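Keeping a wardrobe sheet for a long story

I finished the second pass on the Ultbridge draft in July and most of the errors I found were about clothes. Plot errors are easier to catch, as they tend to break the next chapter. A coat can change color between the front door and the kitchen and nothing breaks at all. Begoña Figueroa, who reads my drafts before anyone else, sent back chapter four with a list of places where Evaristo Rizzi takes off a scarf he is not wearing. There were two. I had missed both on every earlier read.

So I built a sheet. It has been in use for the whole of the second pass and I think it is settled enough to write down.

The sheet has one row per mention. I tried one row per character first and it failed within an hour, as a character has many states and a row has only one. A mention is any phrase that puts an item on a body, takes it off, or describes it. "He buttoned his coat" is a mention. "The coat was gray" is a mention. "He looked cold" is not, although it may depend on one. The full draft came to 290 rows.

The columns are chapter, clock time inside the story, character, item, attribute, action, and source line. Clock time is the one I would keep if I had to drop the rest. My chapters are not in order, and a sheet sorted by chapter shows nothing useful about who is wearing what. Sorted by clock time, the scarf problem shows up as two removals in a row with no putting on between them.

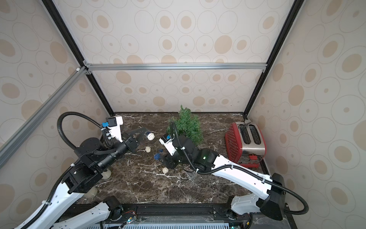 Attribute is a free text field, but I hold it to words that appear in the draft. If the text says "gray," the sheet says "gray," and I do not write "charcoal" because I happen to picture charcoal. This rule took some getting used to. I have a clear idea of the green dress that Mrs. Politis wears to the hearing, down to the cuffs, and when I filled in her rows I found that the draft never says it is green. It says "the dress" three times. The color was in my notes from the winter and never made it to the page.

There are then two choices. Either the color matters, and it goes in at the first mention, or it does not and I strike it from the notes. For Mrs. Politis I struck it. The hearing is told by a clerk who does not look up much, and a dress color would have meant giving him a reason to look.

Action has four allowed values: on, off, carried, described. I had "changed" as a fifth for a while. It turned out to hide things. A character who changes takes off one item and puts on another, and both rows are needed if the first item is going to be found on a chair later. In the Sadska chapters a wet jacket sits on a radiator overnight and is picked up by the wrong person in the morning. With "changed" in the sheet, the jacket was nowhere between 9 p.m. and breakfast.

Hats are a problem. People in fiction take hats off indoors without being told to, or readers assume they do, and I do not want a row for each one. My rule is that a hat is off as soon as its owner sits down unless the text says otherwise. The sheet has a default column for this, which I left off the list above as it is empty nearly everywhere. 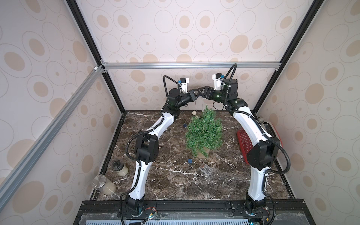

Paired characters need a separate method. The Erker sisters are introduced together and dressed together, and in the first draft I described each one in full, which cost me two paragraphs that said nearly the same thing in a slightly different order. Readers compare paired descriptions whether or not they are meant to. If one sister has a brown collar and the other has only "a collar," some will decide the difference is a clue. What I want from the pair is what the two arms have over that marble-patterned worktop: black base joint, white curved link, black elbow, black wrist, and the same again on the other side, so that one description does for both and the eye goes to where the grippers meet. For the Erkers that means describing the older sister, saying the younger is dressed the same, and spending the saved words on the one place they touch in that chapter, which is the handle of a shared suitcase. In the sheet I enter both as full rows anyway, copied, with the source line the same.

The rewrite of that introduction brought the chapter down to 1,970 words. I had been trying to get it under two thousand since spring and had been cutting dialogue to do it, which I now regret and have partly put back.

Some notes on things the sheet does not do well.

It does not handle shoes. I have very few shoe mentions, and the ones I have are mostly sounds. "Her heels on the stairs" is a mention of shoes, a mention of stairs, and a mention of someone listening. I enter it as described, with the attribute "heels," but then the sheet wants to know when she put them on. I leave that blank. Readers do not ask.

It does not handle what other characters think someone is wearing. Rizzi remembers his father's uniform as blue in one chapter and as black in another, and that one is on purpose. I mark these rows with an "m" for memory and filter them out before sorting. Begoña did not have the sheet when she read the chapter and flagged the uniform as an error. That may mean the chapter is not clear enough that he is remembering. I have moved the second mention closer to the first to see if that helps.

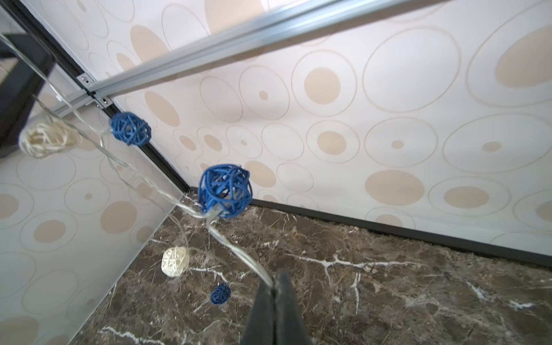
It is also slow. Entering a chapter takes me most of an evening, and I would not do it on a first draft, where half the mentions will be cut. Second pass is the right time. By then the order of events is fixed and the clock times can be filled in without guessing.

One change I am testing now is a column for who notices. Each described row gets the name of the character through whom the item is seen. So far it shows that Rizzi notices coats and very little else, which I like, and that the clerk notices buttons, which I had no idea I was doing. I have started adding buttons to his other chapters where there is room. The Sadska section is next, and it has the most rows of any part of the book, mainly on account of the rain.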